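Against the single asset register

Zulmira Frade
24 Feb 2020

Small workshops are now told to record every item they own in one register. I think this is poor advice. A register earns its cost only where the price of losing an item exceeds the price of tracking it, and for most hand equipment it does not.

At Takside we tagged 68 items in November. Each entry took two minutes to create and three to correct when the item moved. The torque wrenches justified this, as their calibration dates matter. The key cords did not.
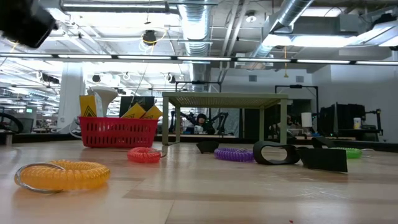 Where the line should fall

A coiled cord with a metal ring is a consumable. It should be bought in quantity, issued without a signature and replaced on request. Henrique Sequeira argues that untracked stock invites waste, and he is right in principle - but the waste must be measured against the clerk's time.

I would keep two lists. The first covers anything calibrated, certified or hired. The second is a reorder level for each bin, checked monthly. Software sold on completeness will resist this split, and buyers should ask for it before signing.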